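Batoden Help Forum > Storage and Keepsake Boxes > Lid and clasp problems

Ticket 227: Lid won't sit flat on black keepsake box
Opened by: Mansa Alhassan
Opened: Jul 17, 2019
Status: Solved

Hi all, hoping someone can help me before I lose my patience with this thing! I bought one of the black Odamard boxes back in April (the long one with the little metal clasp on the front) and it's been lovely, no complaints, until I tried to tidy the meeting room at work and put everything small away in it. Now the lid stops short of closing and the clasp won't reach its catch. I can press it down with my palm and get it to click, but as soon as I let go it pops up again.

What I've tried so far:

Took everything out and closed it empty. Shuts fine, so I don't think it's the hinge.

Put the contents back one at a time. Fine with the cards, fine with the spare keys, fine with the roll of tape. Then I put the small white and green box in and up comes the lid.

Tried that box on its side. Better, but the clasp still wouldn't catch.

Gave the hinge a wipe in case there was grit in it. No change at all, though it does look nicer.
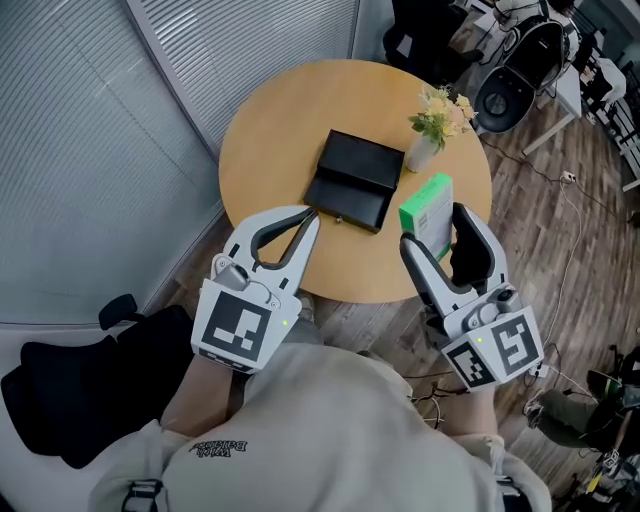 Reading time: 2 min

I moved over to the round table for the next go, next to the flowers, as the light is much better there and I could have the black box and the little white and green one side by side. Cecilia Agbenyega reckoned I should measure instead of guessing (fair enough), so out came the ruler. The inside of the black box is 51 mm deep at the front, but the lining is thicker towards the back and I'd been pushing the little box right up against it. I lose 2 mm there, and that's plenty to stop the clasp.

Reply from Nkrumah Ankrah, Batoden support

Hello Mansa, thanks for such a thorough write-up. The lining on that model is folded over at the back, so the depth does drop a bit. Could you try the small box at the front, lying on its widest side, with the cards behind it? Please don't force the clasp in the meantime — it will bend, and then it won't line up with anything.

Reply from Mansa Alhassan

That's done it! Small box at the front, laid flat, cards behind, keys in the corner. The lid goes down without me leaning on it and the clasp catches first time. I opened and closed it 9 times to be sure, much to Cecilia's annoyance. The tape has had to go in the drawer but I can live with that.

One last thing — do you sell the lining separately? Mine has a small crease now where I kept pressing on it.

Reply from Nkrumah Ankrah, Batoden support

Glad it's shutting properly. We do have spare linings, so I've opened a separate request for you and will mark this one as solved.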